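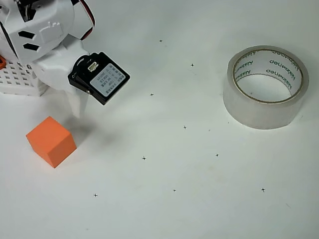 Orange block: foam or wood, and is it worth keeping?

Home Forums Craft Supplies Search Log in

flanagan_attic
Sorting out the toy and craft bins again and I'm stuck on the orange cube. The seller had it listed under "Liludix style building blocks," which tells me nothing. Matte all over, solid color, no stamp that I've found. I paid $2 for it in a mixed lot so I'm not losing sleep, but I'd like to know if it goes with the wood or with the foam.

Bezawit Nigatu
Wood. Foam that old would have rounded off at the corners by now.

pinetop50
How do you know how old it is? He didn't say. I wouldn't call it either way from a picture. Matte paint on wood and dense foam look the same to me on a white table, and the top always looks lighter than the sides under a ceiling light.

Bezawit Nigatu
Fine, I assumed it was old from "mixed lot." Still say wood.

Nuria Mekonnen
Press a thumbnail into the bottom face. If it leaves a dent that comes back slowly, foam. If you hurt your thumb, wood. I did this with a whole tub of them last November and was wrong on half my guesses beforehand – so I don't trust anybody's eye on this, mine included.

drovance
Or weigh it. Kitchen scale, done.

pinetop50
Weigh it against what? Balsa is light too. A number by itself won't settle it.

drovance
Against another block the same size? People in this thread act like it's a museum piece.

flanagan_attic
I don't have another one that size. Thumbnail test tonight then. Does anyone believe the "Liludix style" part, or is that just a word sellers stick on everything?

Nuria Mekonnen
The second one. I've seen it on dominoes. Ask for the original box and see how fast they stop answering.

Bezawit Nigatu
I bought a set sold that way and it was perfectly good for the kids. Not everything is a scam.

pinetop50
Good for the kids and correctly labeled are two separate questions. I'd put it in whichever bin has room and stop paying extra for the word.

flanagan_attic
I paid two dollars for the entire lot.

pinetop50
Then carry on.

Page 1 of 2 Contact us © Fusport Forums, June 2021 Back to top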